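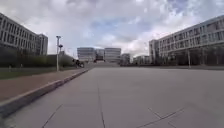 How to run a ground robot on an open plaza

These are the steps we follow at Onus when a wheeled or legged robot goes outdoors on shared ground. They were written for the Tudby site team but they work for any large paved area with public access. Read the whole page before your first session.

Before you leave the building

1. Get permission for the ground. A paved area between office buildings nearly always belongs to someone, even when people cross it freely. Ask the site manager in writing and keep the reply on your phone. If permission covers certain hours only, put them in the run sheet.

2. Name a safety operator. This person holds the stop remote and does nothing else. They don't look at the laptop, take calls or answer questions from people passing by. A second person drives or supervises the software and can do the talking.

3. Test the stop. Press the remote with the robot moving slowly indoors, then test it again at the longest range you plan to use. Check what the robot does when the link drops. It must come to a stop without a command. If it keeps going on its last instruction, fix that first.

4. Set the speed cap in the base controller. A cap in the planner can be bypassed by manual driving. Our cap for a first run on new ground is 600 millimeters per second, and it goes to 1000 only after a clean session.

Walk the ground

Walk the full route on foot before the robot is unloaded. Look down more than you look ahead. On paved ground the usual trouble is at the joints, where one slab sits higher than the next or the filler has come out. Small wheels catch on these and a legged robot can clip a toe. Put a coin on edge next to anything you're unsure of and take a note of the height.

Mark the hard limits on your map. Steps, curbs and the edges of planting all count, and so does any path that people or bikes use. Keep 3 meters clear of the bottom of a flight of steps and 2 meters from a curb. At the top of a flight, don't run at all without a physical barrier.
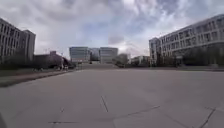 Check the satellite fix along the route as well. Tall fronts on either side can throw the position off by enough to put the robot over a limit you drew carefully. If the position jumps while the robot is standing still, use odometry and lidar for the limits and leave the satellite fix out.

During the run

Start with a straight line at low speed, out and back. Stop the robot when anyone comes close and shows no sign of going around. Let them pass, then start again. Don't try to steer around children or dogs.

Say "moving" out loud before every start. Welington Camargo added this one after a session at Detidholm where both operators thought the other had paused the planner - it takes a second and we have kept it.

Change batteries with the motors disabled and the robot on its stand or sitting down.

After the run

Save the logs before power-off. Write down each stop, who pressed it and why, including the ones that seemed silly at the time. Send the sheet to the site lead the same day.

Last updated 4/7/20. The stop test section will get a new range table in October.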